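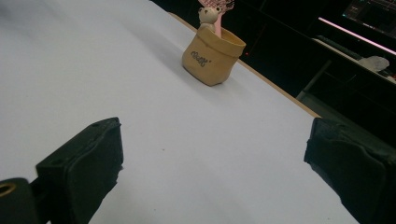

My aunt in Lockwood kept 58 small things on her kitchen table, and we ate with the plates on our knees. I loved her, but I do not want her table.

I think a table should carry one object which is not useful. One pot is enough — a second one already asks for a third. My friend Sibel Şimşekoğlu calls this cold. She says a home must show who lives in it. I agree, but shelves can do this work. On a table I want to open a newspaper fully, and to leave it open until evening.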